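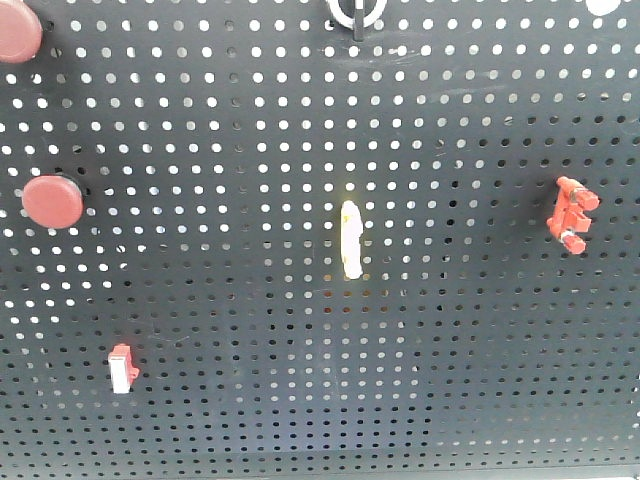 Holes: a guide to things that aren't there

by Marion Dunbar

A hole is a very odd thing to own. You can have one in your sock, your tooth or your pocket, and in every case you have less than you started with. You can't pick a hole up and you can't put it in a bag, although you can certainly put it in the bag by accident, and then your sandwiches fall out.

Grown-ups have been arguing for a long time over whether holes are real. Some philosophers say a hole is a thing, only made of nothing. Others say there are no holes at all, just objects that happen to be holey. These people are paid for this. While they get on with it, let's look at what holes do all day.

Holes that let things out

Look at a plain cracker and you'll probably find it dotted with little holes. Bakers call this docking. When dough goes in the oven, the water inside turns to steam, and steam takes up far more room than water does. If it can't get out, it pushes the dough up into a big bubble. The holes give it somewhere to go, and the cracker stays flat enough to balance cheese on.

A colander works in much the same spirit. The holes must be bigger than water and smaller than peas. Get this wrong and you've made either a bowl or a hoop.

Holes that let things in

Many pen lids have a hole in the end. You may have thought it was there so you could whistle through it in maths. It's a safety hole. People chew pen lids, and now and then somebody swallows one the wrong way. If it gets stuck, a little air may still pass through the hole while help is on its way. It's still a bad idea to chew the lid. It tastes of pen.

Your skin has holes as well, called pores. Sweat comes out of some of them when you're too warm. It then dries off into the air and takes some of your heat with it. You are, in a small way, a colander.

Holes for hanging things on

Sheds, workshops and shops often have a board full of holes on the wall. It's called pegboard. The holes go in neat rows so that a hook will fit wherever you like, and if you change your mind you can move it. My uncle in Trorkness has a pegboard with a hook for every tool he owns. The tools live on the floor.

Who put the holes in the cheese?

When I was small I was told it was mice, and I believed it for longer than I'm willing to say. The real answer is bacteria, which are living things far too small to see. Some of the bacteria in Swiss-style cheese give off a gas called carbon dioxide as they feed. The gas can't easily get out of the cheese, so it gathers in bubbles. When you slice through the bubbles, you get holes. Cheesemakers call them eyes, so a cheese with no holes in it is called blind. I feel a bit sorry for it.

The deepest hole anyone has dug

Years ago, scientists in the north-west of Russia decided to drill down into the Earth and see what was there. They kept at it for many years and got more than 12 kilometres down. The hole is narrower than a dinner plate. It's also nowhere near the middle of the Earth, which is over 6,000 kilometres from where you're sitting. They hadn't even got through the crust, the thin outer layer we all live on. The rock became so hot that it began to behave a bit like plastic, and drilling through it got very difficult, so they stopped.

My own deepest hole was on the beach at Mevach. It was 81 centimetres deep, and then the tide came in.

How many holes in a straw?

Ask this at dinner if you'd like dinner to go on for a while. One person will say two, one at each end. Another will say one, a single long hole going all the way through.

There's a kind of maths called topology which deals with this sort of thing. In topology you may stretch and squash a shape as much as you please, but you mustn't tear it or glue bits together. Squash a straw until it's very short and it becomes a ring, like a doughnut. A ring has one hole. So a topologist will tell you a straw has one hole too.

A mug with a handle also has one hole, and it's the one your finger goes through. The part where the tea goes doesn't count, as it doesn't come out at the other side. If yours does, get a new mug.

Trousers are harder. They have three openings, but a topologist says two holes. Flatten them out with the waist as the outside edge, and each leg is a hole in the middle. You can try this with modelling clay, or with real trousers if nobody needs them.

Something to try

Push a sharp pencil through a piece of card to make a small, round hole. On a sunny day, stand with your back to the sun and hold up the card so that its shadow falls on a sheet of white paper. In the shadow there'll be a small bright spot. Move the paper further away and the spot gets bigger and dimmer. It's a picture of the sun, made by a hole. Don't look through the hole at the sun itself, however tempting it is.

Next time: lids.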